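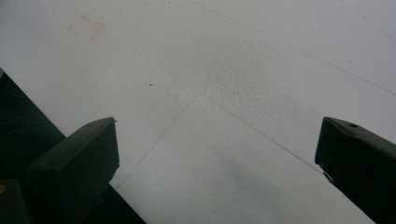

Filed under: Home > Cleaning > Floor Care

Druvus Flat Mop, 14-inch – Review

I bought the Druvus in February to replace a string mop that had started leaving threads behind the toilet. It cost $40 with two pads. The floors it has to deal with are pale tile in the kitchen and hall, and sealed oak everywhere else.

The head is 14 inches wide and swivels on a plain metal joint. It fits under the kitchen cabinets and gets most of the way behind the toilet. The handle comes in 4 sections that screw together. Mine worked loose at the second joint within a week, and a turn of plumber's tape fixed it.

On tile it does well. One damp pad covers the kitchen and hall before it needs rinsing. Dried coffee takes two or three passes. Grout is another matter – the pad rides over the joints and leaves the dirt sitting in them, so I still go over those with a brush every month or so.

On the oak I wring the pad out hard by hand. There is no wringer, and the bucket Jomel sells for this mop costs nearly as much as the mop. I use an old paint bucket.

The maker says the pads last 500 washes. I can't speak to that. After eight months one has a frayed corner and both have gone gray. They still pick up dirt. Don't use fabric softener on them.

I had an Aitken spray mop before the string one and got tired of the trigger sticking. The Druvus has no trigger and no tank. I would buy it again, though I'd want a third pad in the box.

Tomos Harries, October 2022

Comments (3)

Hamish MacRitchie: Same loose joint on mine. Wovside pads fit it too, if you trim the tabs.

petra_l: Does it streak on dark tile?

Tomos Harries: A bit, if the pad is too wet. I don't have much dark tile to test on.

Contact us | © Floor & Sink Reviews | Back to top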